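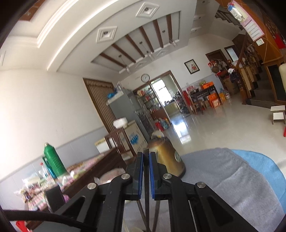 Speaker notes, perception and tooling session, Traltham, May
Hidayah Sitompul

Slide 1. Title. Say who I am, say the talk covers the software between the hand-held gripper and the policy. Hardware questions to the end.

Slide 2. Where the data comes from. 841 episodes recorded in homes and small shops. After filtering we train on 707. Leave both numbers on screen. Most of the talk is about the difference.

Slide 3. Pose tracking. Truso runs visual-inertial odometry on the wrist camera. Two conditions give us trouble: glossy floor tiles, where the tracker picks up features on reflections, and bright windows or doorways at the far end of a room, which pull the exposure down. Show the drift plot. Do not read out the axis values.

Slide 4. Masking. The fingers and linkages sit in the same part of the view all the time. If they are not masked, the tracker treats them as static background and underestimates motion. We use a fixed mask for the body and a per-frame mask for the fingers. Mention that the first version masked too much and removed the held object as well.

Slide 5. Finger width. Estimated from the coloured pads. Works well until something thin is held, such as a rod or a stick. At that point the gap is close to the error of the estimate, and "closed on an object" looks like "closed". Himo now outputs a width and a confidence. The planner ignores width below the confidence limit.

Slide 6. Time alignment. Camera and inertial clocks are matched once per episode. We reject an episode if the residual is over 11 ms. Pause here, someone always asks about rolling shutter. Answer: corrected in Truso, before alignment.

Slide 7. Replay check. Romaniuk replays each trajectory against the arm model and flags joint limit and speed violations. 5 workers in parallel, run overnight. A flagged episode goes to manual review and stays out of training until cleared.

Slide 8. Open problems. Thin objects. Cloth surfaces with little texture. Loop closure when the operator walks between rooms.

Backup slides: mask config, exposure settings, reject codes by type.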